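Stakaddale Coin Club - notes for members

The October meeting was given over to worn silver, and the turnout was better than usual for a wet evening. Members were asked to bring one coin they had never managed to identify. Most of the table was late medieval pennies, with a few Roman pieces and one tray of cut halves from the Lavari collection, which the club now holds on long loan.

The Lavari trays have been relabeled. There are 105 coins in all, and 90 of them now have a ticket giving weight, die axis and a catalog reference where we could find one. The rest are too worn or too badly clipped to place with any confidence, and they have been kept together in the last tray. Please put coins back ticket side down, in the hole they came from.

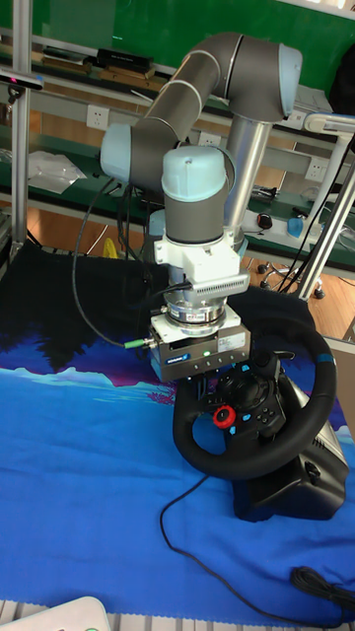
One reader wrote in after the last issue to ask why we still weigh everything to two decimal places when the club scale drifts. It is a fair point. She tested the same denarius on several evenings and got a different figure each time. The scale has since been recalibrated with the check weight from the Itstead club, and anyone who took weights over the summer should take them again before sending them in for the list.

The same reader would like the tickets to show provenance as well. There is room on the back for a short line, such as an old dealer's name or a sale and lot number. Old envelopes should stay with the coin even if the attribution on them is wrong.

The Espinoza sale catalog has arrived and can be borrowed for a week at a time. It has 11 lots of provincial bronze that may interest members, with estimates starting at $80. Lots can be viewed the morning of the sale - bring your own loupe.

Next month's subject is countermarks. Doors open at 7, and the library cupboard will be unlocked until the talk begins.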